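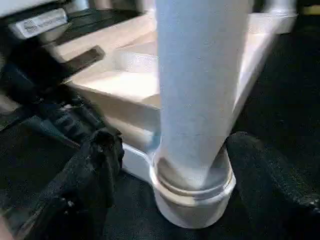
Why does a house that never leaks still get damp?

Most of the water inside a sound house comes from the people living in it. Cooking, bathing, drying clothes and breathing all put water vapor into the air, and the vapor turns back into liquid wherever it meets a surface that is cold enough.

Building Care, Unit 4: Moisture in Houses
Read before the November site visit to Udley. Bring Unit 3 (heat loss) with you, as the wall sections are used again.

4.1 Three ways a house gets wet

We sort damp by where the water comes from. The labels matter in your reports, so use them the same way every time.

Rain penetration. Water gets through the roof, the walls or the joints around openings. It tends to follow the weather. Patches appear or darken after rain, often on the side facing the wind, and dry back slowly afterward.

Ground moisture. Water moves up or sideways from wet soil into masonry. It is usually found low down, with salts left behind in the plaster. True rising damp is less common than older textbooks suggest. Before you write it down, check for soil piled against the wall, a blocked air vent, or a broken downspout nearby.

Condensation. Water vapor in the room air turns to liquid on or inside a cold part of the building. It is mostly a cold-season problem, and it shows first on window glass, in outside corners and behind furniture.

A plumbing leak is treated as a fourth case, covered in Unit 6. It can copy any of the other three, and you should rule it out early.

4.2 Relative humidity

Warm air can hold more water vapor than cold air. (Strictly, the air does not "hold" the vapor at all, but the phrase is common and it will not lead you wrong in this course.) Relative humidity is the amount of vapor present compared with the most there could be at that temperature, given as a percentage.

Two points follow, and students mix them up every year.

First, if you heat a room without adding or removing any water, the relative humidity falls. The water is all still there.

Second, if you cool the same air, the relative humidity rises. Once it reaches one hundred percent, any further cooling makes water come out. The temperature at which this starts is called the dew point.

Worked case. A living room is at 23 degrees Celsius and 45 percent relative humidity. From the chart in the back of the handout, read across to find the dew point, which comes out a little over 10 degrees. Any surface in that room colder than this will collect water. A modern double-glazed window would normally stay above it in mild weather. Old single glazing on a frosty night would not.

Now move the same air into an unheated bedroom at 12 degrees. No water has been added, and the dew point is the same as before, but the room is now close to saturation. The outside corner behind the wardrobe only has to be a couple of degrees colder than the room. This is why we ask about open doors between heated and unheated rooms, and why "the damp room" in a house is often not the room where the water was made.

4.3 Mold

Mold does not need running water. It can grow on a surface where the relative humidity right at the surface stays above about eighty percent for days at a time. The middle of the room may read much lower. A single reading taken in the center of the floor tells you little about a cold corner.

Mold also needs something to feed on. Wallpaper paste, dust, paint and the paper face of drywall are all enough. Clean glass and glazed tile give it very little, and growth there is usually on the sealant or on a film of soap and dirt.

Washing mold off removes what can be seen. If the surface stays cold and the air stays damp, it will come back. Painting over it without cleaning is worse, and we will look at two walls at Udley where this was done.

4.4 Cold bridges

A cold bridge (also called a thermal bridge) is a part of the building that lets heat out faster than the parts around it. Its inside surface is colder as a result. Common ones:

– concrete lintels over windows
– floor slabs that run through to a balcony
– the edge of a ceiling where loft insulation stops short
– outside corners, where there is more outer surface than inner surface

The ceiling edge is the one you will meet most often. Insulation is hard to push into the narrow space at the eaves, and installers leave a gap so that the roof can breathe. The result is a cold strip along the top of the outside wall. On a survey it shows as a gray or speckled line, fairly straight, that stops where the insulation starts.

4.5 Ventilation

Ventilation works by swapping damp indoor air for outdoor air. In winter, outdoor air contains little water even when it is raining. It may be close to saturation when it comes in, but once it has been heated its relative humidity is low. People find this hard to accept, and tenants in particular will tell you they keep the windows shut to keep the damp out. Explain it politely and briefly.

Extract fans in the kitchen and bathroom do most of the useful work. They should run during the activity and for a while afterward. A fan needs a way for replacement air to get in, so look at the gap under the door. New carpet often closes it.

Check that the duct goes outside. A fan that empties into the loft moves the water from the bathroom to the underside of the roof.

4.6 Case study: the Skostmont row

Skostmont is a row of solid brick houses, all with the same plan. The owner replaced the old windows with tight new ones and sealed the fireplaces in the same year. Heating bills went down. The next winter there were complaints of mold from most of the row, and the owner suspected that the new windows were leaking.

The windows were found to be dry at the frames. What had changed was the air supply. The old sashes and open flues had let through a good deal of air without anyone planning it. With those closed, the same amount of cooking and washing gave a higher humidity indoors. The walls had not been insulated and were as cold as ever.

Work done: vents fitted to the sealed fireplaces, bathroom fans replaced, doors trimmed. Insulating the walls was discussed and put off on cost. Complaints fell over the next two winters but did not stop in the end houses, which have one more outside wall than the others.

Compare this with the Dollent flats (Handout B), where the fans were good from the start and the trouble came from the balcony slabs. More ventilation had little effect there. The surfaces were simply too cold, and the remedy had to be in the structure.

4.7 The Bognár sheet

For the site visit you will fill in a Bognár sheet for one room each. The layout is the same as last term. Please note the following.

Enter air temperature and relative humidity at the center of the room and again in the coldest corner you can reach. Wait for the meter to settle. It needs several minutes if it has come from a cold car.

Enter surface temperatures in the same corner at floor, middle and ceiling height. Infrared thermometers misread shiny surfaces, so put a piece of masking tape on foil or polished metal and measure the tape.

Write down what the room is used for, whether clothes are dried in it, and whether the heating was on when you arrived.

Describe marks before you explain them. "Gray speckling along top of north wall, dry to touch" is an observation. "Condensation from cold bridge" is a conclusion and goes in the lower box.

4.8 Before next class

Read Handout B. Work out the dew point for the three rooms listed at the end of it and say which surfaces are at risk. Then write up to 600 words on one house you know, using the terms in section 4.1. Sketches are welcome and do not count toward the length.

Meters can be signed out from the equipment room from 9 a.m. Return them with the batteries removed.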